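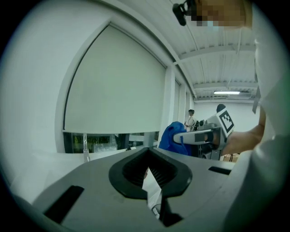
Juddale community room reopens after refit

By Kylie Quinlan
7 April 2018

The community room at Juddale has reopened to residents and local groups following a period of closure for redecoration and the fitting of new window blinds. The work was completed in March and the first bookings have now been honoured.

The room, on the upper floor of the Zoneo building, had been the subject of repeated requests from users who found it too bright for afternoon sessions. A survey carried out last year by the building's management drew 223 replies, in which glare and heat from the windows were raised more often than any other matter, including parking.

Pale roller blinds now hang at the windows, each worked separately so that one end of the room may be shaded while the other is left open to daylight. The walls have been repainted in white. Users are asked to raise and lower the blinds slowly and to leave them down at the end of the final session of the day.

Melquiades Orozco, who manages the building, said the choice of a light fabric had been made after samples were tried in the room over several weeks.

"A darker cloth would have stopped more of the sun, but the lamps would then have been on all day," he said. "Most groups told us that they wished to keep some daylight, and we have followed that view."

The room may be hired by the hour and holds up to 50 people seated. Charges for registered local groups are unchanged. Other users will pay a deposit, returnable once the room has been checked - the form is available at the front desk and should be handed in at least four days before the booking.

Groups that met elsewhere during the closure have been offered their former times. The sewing circle and the evening language class have both confirmed their return, and two morning places remain to be filled.

Further work to the stairs and the entrance lighting will be considered later in the year. The room will stay open while it is carried out.

Recent items
Tsikata Lane footpath: revised closure times
Front desk hours at Zoneo
Prullex to supply new signs for Juddale car park
Language class seeks second tutor

Comments (3)

Zyanya Zavala
Very pleased with the blinds. Could the cords be a little longer on the ones at the far end? I can't reach them without a chair.

Evaristo Ibarra
Is the deposit per booking or per year? The form doesn't say.

Yesenia Ventura
Evaristo - per booking, I asked at the desk. You get it back the same week.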